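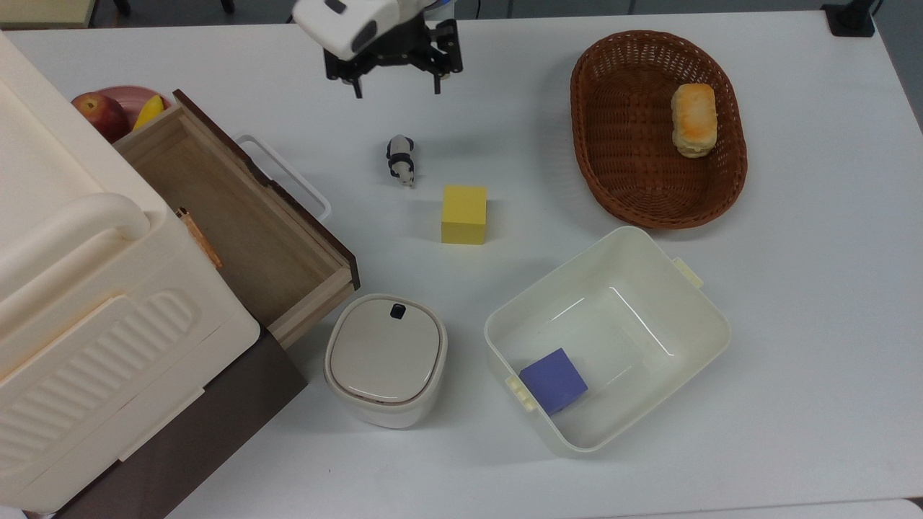 A small panda figurine and a yellow cube on a white tabletop.

I finally made it over to the Pedovby toy swap on Saturday, and I came home with more than I took, so my spare room is no better off. What a morning, though! The hall doors opened at 9 and there was already a line past the bakery, mostly parents with strollers and those giant blue shopping bags stuffed to the handles.

If you haven't been, you bring toys your kids have outgrown, you get a paper ticket for each one, and you spend the tickets on whatever catches your eye. No money changes hands unless you want a coffee. The organizers told me 3,250 toys went across the tables this time, up by 1,000 on last spring, and I can believe it from the state of the puzzle section by noon.

The big change this year is the space. The swap used to squeeze into the old library on Pumphrey Street, where you had to turn sideways to get past the board games. Now it's in the Grondier Hall, which has actual parking and a ramp (my back says thank you). The baby and toddler things get their own room at the far end, so the little ones can crawl around while the grown-ups dig.

I took 12 tickets' worth of train track and spent nearly all of it on picture books and a marble run that I'm told is for my nephew. There was a bit of grumbling about the stuffed animals – each family could only take two, and one very determined little girl wanted seven. I was on her side.

Anything left over goes to the Pimon play center, which is redoing its after-school room and has asked for building sets and farm animals in particular. They don't need any more jigsaws, please, especially ones with pieces missing. A van was loading up when I left, and the driver said there would be a second trip on Monday.

The next swap is planned for October, same hall, same hours. Drop-off will start the evening before, at 6, so you don't have to haul everything in with a kid on your hip. Tape your game boxes shut before you bring them. I didn't, and I was picking dice up off the parking lot for ten minutes.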